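4.2 Kit under review

The Fledia arm was bought as a kit from Moulin and assembled in April. We ran it at the Clirholm toy kitchen on five pick-and-place tasks.

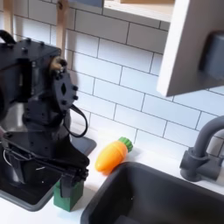 Figure 3. Fledia arm at the counter.

Grip settings were left at the supplier's defaults. Small blocks, such as the green one between the gripper and the dark panel, were set upright by hand before each trial.

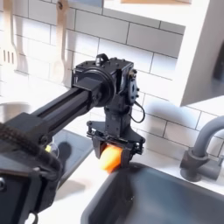
Each task was repeated up to 13 times, and the arm was homed between repeats.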